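Covering a long worktable with kraft paper – worth it?
Crafts & Making > Workspaces

pedeck_pete
Posted 6 October 2024

I've got a long worktable for our kids' boat-making afternoon and I want to protect the top. We're doing those little boats with sticks, a skewer for the mast and a scrap of cloth for a sail. My first thought was a vinyl cloth from Mercado, but my sister swears by brown kraft paper. Has anyone done a whole table in it? Does it slide around? The roll I'm looking at is 389 inches long, so there'd be plenty left over.

norkine_jo
Paper, every time! I did ours back in May and I'm never going back to vinyl (glue blobs, forever). I pull it tight from one end to the other and then run blue tape right over the top, long strips down the table and a few across. It holds the paper flat and you get a bunch of squares out of it too, which is great for giving each kid their own spot.

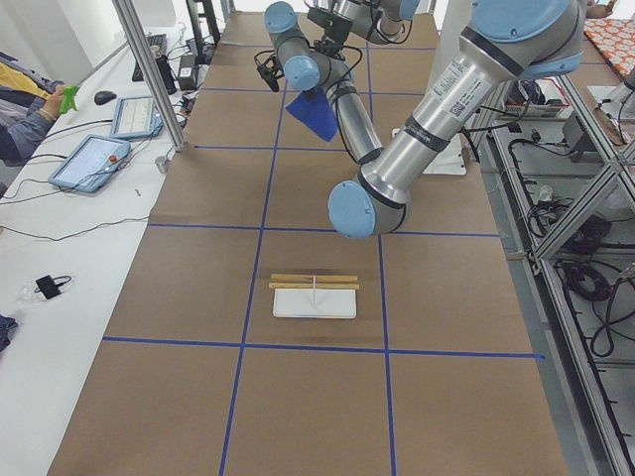
I don't bother measuring. My long strips always wander off to one side by the time I get to the near end and the kids couldn't care less. Keep the middle squares for building and let the glue bottles and scissors live along the sides. One more thing, do the mast before the sail. If the skewer leans, a triangle of cloth on it will only make it lean more.

gluegun_gran
Have to disagree with Jo on the tape. All those strips catch on sleeves, and once a corner lifts some child will peel the whole thing. I tape the underside and draw the squares with a marker. Same result, and a roll of tape lasts me years.

norkine_jo
Marker comes off on damp hands though – ask me how I know. And mine has never peeled, I press it down with the back of a spoon.

Indrek Petrauskas
I'm with gran on the marker, but vinyl isn't as bad as you all make out. I have a Kadness one I paid 10 dollars for and it wipes down fine if you get to the glue early. Paper tears as soon as somebody leans on a skewer.

gluegun_gran
So put something flat under the boat! A bit of plastic board does it.

pedeck_pete
OK, going with paper. I'll try tape on one half and marker on the other. Jo, how wide is your tape?

norkine_jo
2 inch. The skinny stuff is a pain to lay straight.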